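Setting Up the Simulated Wrist View for a Two-Finger Gripper Cell

Reading time: 5 minutes

When we first put together the tabletop cell for the Jasen arm, we did what a lot of people do and got the motion working before giving a single thought to the wrist view. The arm went where it was told, the fingers opened and closed, and everybody was pleased. Then we asked it to pick something up and it closed a good finger's width to one side of the object, every time, very politely. The camera in the simulation was sitting a little off from where the camera on the real arm sits, and everything downstream had inherited the mistake.

So this page is about getting that view right, and keeping it right. It's written for the Jasen arm with the Nistton two-finger gripper, running in the Lustel simulator, which is the setup we have on our own bench. If your parts are different you can still follow along (the menus will have other names, but the order of the work is much the same). Set aside an afternoon for it the first time. After that it goes quickly.

Before you start

Save a copy of your cell file. I know you've heard this before, and so had I, and I still lost a very nice table layout by typing over it. Give the copy a plain name with the date in it and put it somewhere you won't be tempted to edit it.

Next, open the cell and send the arm to its home pose. Check that the gripper model is attached to the tool flange and not just floating near it. You can find out by turning the last joint a little: if the fingers turn with it, you're fine. If they stay put, go back to the attachments panel, pick the flange as the parent, and load the cell again.

Last, look at the units. Lustel works in meters, and many part files come in millimeters. A gripper that loads enormous, or that seems to have vanished, is nearly always a units problem and nothing worse.

Step 1: Place the camera

Attach the camera to the same flange as the gripper. Don't attach it to one of the fingers, tempting as it is when you see how close they are in the tree, or your view will slide back and forth whenever the gripper opens.

Type in the offset from your real camera mount, all three distances and all three angles. Measure from the flange face to the front of the lens and write the numbers down on paper as you go. Then open the wrist view in its own window and leave it open for the rest of the job.

Step 2: Get the fingers into view

You want a bit of both fingers showing along the bottom of the wrist view when the gripper is open. They're your reference for everything else. If you see only one, the camera is shifted or rolled to the side, and you should recheck your offset before touching the angles. If you see neither, it's probably tilted too far forward.

Nudge the tilt by 2 degrees at a time and look again after each nudge. It's slow, I'll admit, but big changes tend to have you chasing your own tail, and small ones let you see which way things are heading.

Step 3: Put a few things on the table

Plain cubes will do for a first test, but I like everyday objects much better once the camera is close. You want shapes that show you which way they're pointing, and colors that stand well apart from the table. Keep the table itself plain and matte, and turn the wood grain off if your file came with it. Save the fancy surfaces for later!

Bring the arm down over the table with the gripper open, and stop well before anything touches. Then shift the arm until one object sits in the space between the fingers. 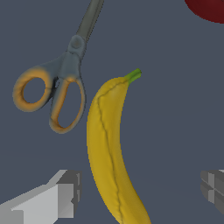 Wrist view with the gripper open, the lower part of the banana between the two fingers and the scissors off to the upper left.

Something long and curved is handy for this because it gives you a direction as well as a position. Turn the last joint slowly and watch how the object swings in the view. It should swing around the point where the gripper would close. When it swings around some other spot, the camera offset still has an error in it, and you can usually tell which number is wrong by seeing which way the center has drifted.

It doesn't matter if other objects run off the side of the view. The wrist camera is close to its work and it's never going to see the whole table.

Step 4: Fix the lighting

Start with soft, even light from above. Hard shadows look wonderful, and I've wasted more time on them than I care to say, but they make it difficult to judge where an object ends and the table begins. Turn the shadow strength down until there's only a gentle darkening next to each object. If the finger faces come out pure white, lower the main light a little so you can still pick out their edges and steps.

Step 5: Close the gripper and check

Lower the arm the rest of the way and close the fingers at slow speed. Watch the contact readout as well as the picture. Both fingers should report contact at nearly the same moment. If one side touches early and shoves the object along, go back to Step 3 and look at your center again.

Do this 5 times, moving the object between tries. One good pick can be luck, and I've celebrated too early on more than one occasion.

Looking after it

We run the Buchanan check script on our cell every 2,000 cycles. It sends the arm home, takes a fresh wrist view and lays it over the saved one so you can see whether the fingers line up. If they don't, look first at whether somebody has updated the gripper model, as new part files sometimes arrive with a different origin. Put the old origin back and the view usually drops into place.

Run the check after any simulator update too, and whenever the real camera has been taken off its mount for cleaning. Measure the mount again when it goes back on. Mine had moved by a hair the last time, and a hair was enough to need a new number in the file.

Questions about this guide? Contact the bench team | Copyright 2018 | Back to top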